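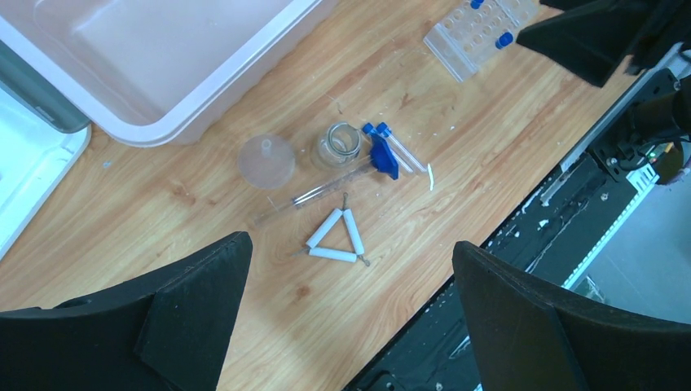 Samah Metwally
July 10, 2024

Klinhom wants $40 for a home water test kit. The ad says it checks for 15 contaminants. It doesn't say at what levels, and that's the part I'd pay for.

Samah Metwally
Asked their support which lab runs the samples. Got a link back to the ad.

Samah Metwally
"1071 happy homes" is a sales number. Happy about what? A clean result from a test that can't pick up lead would make me happy too.

Samah Metwally
My city mails out a free water report every year. 12 pages, dull, has actual limits in it. Read yours first, then call a certified lab if your pipes are old.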